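# Flat Out: In Praise of the Unfolded Box

Five in the afternoon, February, dark already, and I'm kneeling on the floor with a butter knife trying to get a carton apart without ripping it. This is what Feta does to you. It's a newsletter for people who keep cardboard – the name is a long story – and I wrote in with one question and got 13 replies.

The question: what's the best cheap cover for a work table?

Box blanks, they said. Nearly all of them. The die-cut kind, opened right out, laid flat. You get a big surface, it takes glue and paint and knife slips, and when it's finished it goes out with the recycling. Felt costs money. Newspaper moves. Vinyl is fine untill you drop something hot on it.

I've got 103 boxes in the garage at Villdale (my landlord's number, not mine) so I gave it a go. Lessons so far. Find the glued seam first, always one edge, and slide something blunt down it. Don't pull from the corner. Leave the flaps on. I trimmed mine the first time and lost a good hand's width of table for nothing. Creases go face down if they want to pop up, and a night under the mattress sorts out the worst ones.

Holes are the fun part. Some cartons come with punched rounds and little slots, and at first I taped over them. Now I leave them. Good on a ribbed or slotted top, where you can still see what's under there – screws, mostly, in my case.

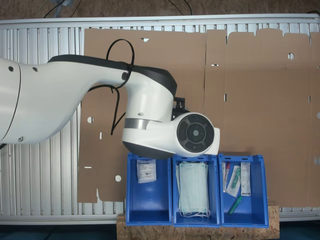
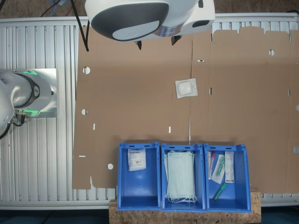
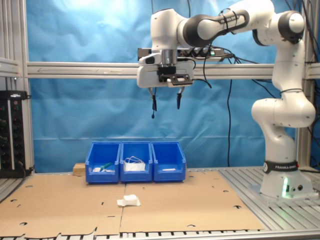 *Cardboard opened out flat in the first two; the slotted aluminum work table in the third.*

Containers next. Skostodside, the secondhand place by the bus depot, sells odd tubs by the bag, and a row of them changes how a table works. Stuff to sort on one side. Stuff sorted on the other. I set mine right on the cardboard and draw round the bases with a marker, so they go back in the same spot. Looks silly. Works.

Yang, the packing store, will sell you clean blanks if you can't stand print and old tape. Pack of 100, which is far too many unless you split it with a street. I split it. Still have most of them.

Downsides, quick. Damp ruins it. Corrugated edges catch on sleeves. Cats. And a sheet lasts me five weeks or so before the middle goes soft and the pen starts poking thru.

Then it's back to the floor with the butter knife.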